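4.2 What ends up in the sink, and why it stays there

I should say up front that this was the part of the study I was least excited about. We had gone into the shared kitchens at Usdale wanting to talk about cooking, and I had a whole set of interview prompts about recipes and shopping. Then the diaries came back in January and people mostly wanted to talk about the sink. Of the 432 diary entries we kept after cleaning, 286 mentioned dishes waiting to be washed, and a good number of those were about nothing else at all!

So I went back and recoded them. The scheme in Section 3 had one code for "washing up", and that was plainly too coarse. A person who writes "left my mug to soak" and a person who writes "the sink was full again" are both talking about dishes, but the first is explaining herself and the second is complaining. I split the code into leaving, finding, and clearing, and most of what follows leans on that split. (A few entries fit two of these, and I let them count under both.)

Leaving came first, and it was where people were kindest to themselves. The usual word was "soak". Bowls soaked, pans soaked, and in one entry a single teaspoon soaked from breakfast until the evening. Several people had a private limit for how long soaking stayed respectable. One wrote that anything up to 40 minutes was fine and after that it was "just a dirty bowl". I liked that a lot, and I ended up asking about it in the follow-up interviews, where nearly everyone had a limit of their own once they thought about it — though hardly any two of them matched.

Finding was different. When people came across dishes that weren't theirs, what bothered them was seldom how many there were. It was the arrangement. A plate with cups standing on it was read as somebody having made an effort, and a bowl dropped in at an angle under the faucet was read as somebody walking off. Cutlery at the bottom of the basin got the harshest comments of all, mainly from people who had put a hand into cloudy water and met a fork. I don't want to make too much of this, but it does suggest that a sink gets read the way a note on the fridge gets read, and that people who stack are partly writing to whoever comes next.

The layout of the counter matters here too. In the Jarkar kitchen the sink sits in the middle-left of one long white countertop, with the drying rack at the far left and the everyday clutter pushed back into the corner on the right. Residents told us they thought of the rack as the end of the job and the right-hand corner as nobody's business. Things that had been washed went left. Things that had no home went right, and they stayed there. The sink was in between, and it caught whatever hadn't been decided on yet. Figure 5 goes with this paragraph and the next.

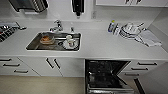
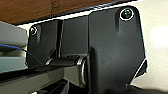
Clearing was the code with the fewest entries, and I have a guess about that. People don't write down what they do without thinking. When clearing did show up it was nearly always somebody else's dishes being cleared, and the tone was either proud or fed up, sometimes both in the same line. Cups went first in most of these accounts. They rinse quickly, they fit on the rack, and I suspect they look like more progress than they are. Plates came next, and bowls were left for last, often with a fresh round of soaking to justify it.

We also asked about the rack itself, which I'd expected to be a dull question. It wasn't. A full rack was given as the reason for a full sink more often than lack of time was, and residents in the D'Amico building had a running disagreement over whether emptying the rack was part of washing up or a separate chore that came before it. If you hold the second view, then a rack with a few dry plates standing in it is a perfectly good reason to leave your bowl in the sink and go to bed. I found myself siding with them more than I should have.

The Wesasport kitchen was the odd one out, with two sinks and almost no complaints, and I take it up separately in Section 4.3.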